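4. Clearing and Racking Tableware at the Activity Table

This section applies to all Villca activity rooms in which light meals are served at a wooden worktable. It is to be read together with Section 3, Care of Wooden Surfaces. Questions are to be directed to Seon-mi Seok, Room Standards.

4.1 Before clearing

1. Move craft supplies, such as tape, scissors and blocks, away from the tableware.
2. Place the dish rack at one end of the table, on a level part of the surface.
3. Confirm that the rack is not loaded beyond its limit of 8 plates.

CAUTION: Do not slide the rack across the table. Lift it with both hands.

4.2 Order of clearing

1. Empty any remaining food or liquid from cups and bowls.
2. Remove forks and spoons from plates and cups.
3. Wash, rinse and dry all items by hand.
4. Stand plates upright in the rack, one to a slot.

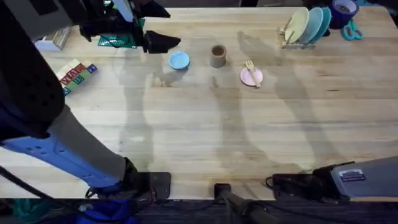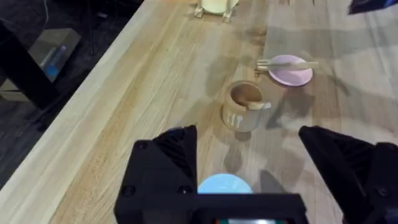
Utensils account for most of the breakage and spills reported to this office. A utensil that extends past the rim of a plate or cup is easily caught by a sleeve, and the item beneath it may be pulled over. A fork laid across the pink plate, for instance, must be taken off before the plate is lifted and must not be carried on it. Wooden utensils are to be placed at the end of the rack, apart from the plates.

NOTE: Wooden forks and spoons must not be left to soak. Wash them promptly and allow them to dry for 4 hours before they are put in a closed drawer.

4.3 After clearing

1. Wipe the table along the direction of the grain with a damp cloth, then with a dry one.
2. Check the seams between the strips for crumbs.
3. Leave the surface uncovered for 10 minutes before craft supplies are returned to it.

CAUTION: Do not pour water directly onto the wood. Standing water may enter the seams and cause the strips to lift.

Chipped or cracked items are to be withdrawn from use and entered in the room log. Replacement requests are sent to Dong-geon Geum by the end of each month.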